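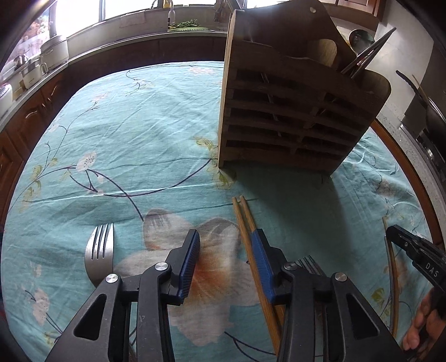
The Turquoise Table: A Gallery from the Kitchen at Gudcombe

Welcome in, and mind the step. A lot of you have written to ask for more of the kitchen after the little piece I did on the pantry in June, and I kept promising, and then it was winter. So, on Feb 16, 2018, I am finally putting this page up. It has only 2 pictures on it, which I know is a thin sort of gallery, but I have a great deal to say about both of them and you have been warned.

For those who are new, this is the family kitchen at Gudcombe, the house my aunt Yanti Sumampouw has kept going for longer than she will let me print. She cooks for whoever turns up. The subject this time is tableware, by which I mean the forks and chopsticks and knives, where they live, and how they get from the table back to where they live. If that sounds dull to you, you have never tried to find a fork in somebody else's house.

The tablecloth, forks and chopsticks

I am starting with the cloth, as everyone does. It is a light turquoise, and the flowers are enormous. The big one with the orange-red center is the one people remember, with its petals going from pale beige to a sort of greyish pink, and if you look at the upper left petal you will see the dark streaks in it that I have always been fond of. Yanti bought the cloth on a trip to Ustlow, along with a set of napkins that did not match it then and do not match it now. She says she paid 2000 for the lot and I have never found out 2000 of what.

The chopsticks lying on the cloth are the wooden ones, light brown, and they are the ones that come out for every meal. We have fancier pairs in a drawer, a wedding present from Herman Chong and his wife, and they get used at New Year and then go straight back in their box. The plain ones are nicer to hold. They also sit in the rack without rolling about, which the fancy ones do not.

The forks are a mixed bag. There was once a full set, and then there were picnics. We have given up on matching and now just ask that a fork be shiny and have all its tines, and I think the table looks friendlier for it.

Then there is the rack, the dark brown wooden one with the slats. I could write a whole page on the rack alone – and Dimas Ong, who has heard me on the subject, would beg you not to encourage me. It stands right on the table so that people can reach it without getting up, and that has made more difference to our dinners than anything else we have bought. Before it came, everything lived in a jar, all jumbled together with the points up, and you took your chances. We got the rack from Wibisono, the small shop behind the market, where they had two sizes. I wanted the small one. Yanti wanted the large one. You can see who won!

A word on how we sort, as Loïc Tanguy asked me about it after his last visit and I gave him a very muddled answer over the washing up. Chopsticks go in first, in pairs, thick ends down. Forks go next to them. Spoons get whatever room is left, and the serving pieces go in the drawer. I like to lay everything out on the cloth before any of it goes back, spread out so that I can see what is there, and then put it away one kind at a time. It takes a few minutes longer than stuffing it all in by the handful. I find it restful, and I have been told I am alone in this.

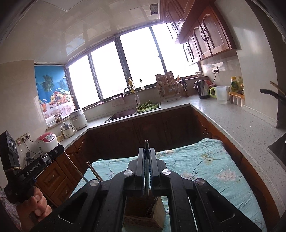 The knife block and the window

Now for the other end of the job. The knives have their own block, a light brown wooden box that stands on the table too, and the one in the picture has its point straight down over it as a knife should. Yanti is strict about knives. They do not go in the rack with the forks, they do not go in the sink under the suds, and they do not get left on the cloth when there are children in the house. When I was small I had to ask before I touched the block at all, and I still catch myself looking over my shoulder.

I was glad to have the rest of the kitchen behind it, since so many of you asked about the cabinets. They are a dark reddish brown, with arched panels on the doors, and the upper ones on the right match the lower ones, down to the arch. The handles up there are black and curved. They came from Rultum, if I have the name right, and Chun-yin Ko put them on for us one long afternoon with a borrowed drill and a great many cups of tea. The counter is a light grey speckled stone that goes around three sides of the room. It hides crumbs beautifully, for good and ill, so we wipe it whether it looks as if it needs it or not.

And the window! It takes up nearly the whole of the back wall, four tall panes in dark frames, and on a bright day the light comes in so strongly that you cannot see a thing outside. I have sat at that table shelling peas with my back to it and felt like a plant. It is the reason for the pale colors on the table, too. Yanti tried a dark red cloth for one season and the whole middle of the room seemed to sink. The turquoise lifts everything, and with all that dark wood around the walls I think the kitchen wants it. You can see a good bit of the wooden rim of the table along the right side here, and the way the cloth hangs over at the front. We have never owned a cloth that fit this table properly. I have made my peace with that.

The chopsticks are in this one as well, over toward the left, angled up out of the tableware. They do tend to stick out. I have thought about cutting them down and been told, quite firmly, that I will do no such thing.

A few things people have asked

Does the cloth wash well? Yes, very. It has been through the machine more times than I would like to say and the colors are still where they were. We shake it out on the back step first and hang it in the shade.

What do we put on the wooden things? A little plain oil on a rag, the rack one week and the knife block another, and then we leave them alone overnight. Herman uses something out of a tin that cost him roughly 1000 and smells of oranges, and I cannot see that his look any better than ours, though he will write to me about this.

Is the rack still sold? I asked at Wibisono on my last trip in and they had the small size only. They have put my name in the book in case the large one comes back, and will do the same for you if you mention the slats.

I have the spice shelf to do next, and the fancy chopsticks if Herman gives his blessing. The pantry piece is still up at page 208 of the old site for anyone who missed it, and the napkins from Ustlow will get their turn once I have ironed them.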